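Subject: Re: [manip-data] sim episodes for the bottle task, how many is enough
From: Harsh Rana
To: manip-data list
July

Khurram Dhanial wrote:
> We now have 400 simulated episodes of the bottle pick and I'd like to
> push to 425 before we freeze the set and start training for Clirkora.
> Success rate on replay is good. The scenes are randomized for tabletop,
> background material and clutter, so I think we can stop worrying about
> the policy memorizing one kitchen. Real teleop stays at 27 episodes
> unless someone has a strong objection. The Trosham rig is booked most
> of the month and I would rather not fight for it.
>
> If nobody shouts I'll start the last batch tonight.

I'll shout a little, then.

I don't care much whether it's 400 or 425. Twenty-five more draws from the same generator will tell the model what the first 400 told it. What bothers me is the word "randomized." I went through 197 of the episodes from the wrist view, start to finish, which took most of two afternoons and which I recommend to anyone who plans to sign off on this set. The surfaces do change. You get marble, you get wood, you get painted plates. The approach hardly changes at all. The scripted planner comes in along nearly the same line every time, closes at nearly the same height, and lifts. We have a great many wallpapers behind one motion.

Maybe that's fine. If the claim is "the policy ignores the background," we have decent evidence for it. If the claim is "the policy can pick up a bottle," I don't see where that comes from.

Second thing, the success label. Right now it fires when the object's center is above a threshold height at the last step. It says nothing about how the object got there or whether the grasp would survive a real wrist turning. I found episodes marked good where one finger was doing the work and the bottle was hanging from its lip. The physics lets you get away with that. The friction values came over from the Afridi assets and as far as I know they were never checked against anything you could hold in your hand. Khurram, if they were, please point me to the notes and I'll take this part back.

Third, shadows. Several scenes have hard black shapes across the counter that I can't match to any object in the layout file. A policy will happily learn to use them. We had the same trouble on Astonora, where the arm tracked a dark wedge near the tray beautifully and then wandered off when we moved the lamp. I'd like somebody to look at the light setup before more frames get rendered with it.

On the real episodes: yes, I have a strong objection. 27 is enough to make a nice plot and too few to tell us anything when the plot looks bad. I know the rig is booked. I'd trade a week of its time for every simulated episode past the first couple hundred, and I say that as someone who wrote a fair amount of the sim code.

What I'd suggest, in the order I'd do it:

Hold the last batch. It costs us one night.

Change the success check so that both fingers have to be in contact for the final stretch of the lift, then rerun it over the existing 400 and post the new number to this list, whatever it is.

Let a person drive a portion of the sim episodes by hand. People are sloppy. They overshoot, back up and come in from odd sides, and that's the part the planner never gives us. Keep the failed tries too — put them in a separate folder if they upset the statistics.

Render one plain scene with the black shapes traced back to their source.

If the number after the stricter check is close to the old one, I'll stop complaining about the labels and you can quote this message back at me.

I'm also not sold on freezing the set before training. The last time we froze early we spent a month explaining the gaps to people who could see them perfectly well.

Harsh 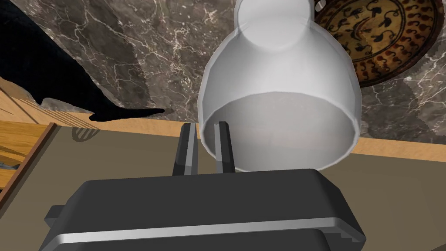 PS. The episode index on the shared drive still lists the old camera offsets for the wrist view. Whoever owns that file, please fix it or delete it. I lost an hour to it this morning, and I'd guess the Clirkora people will lose more than that once they start loading frames against it.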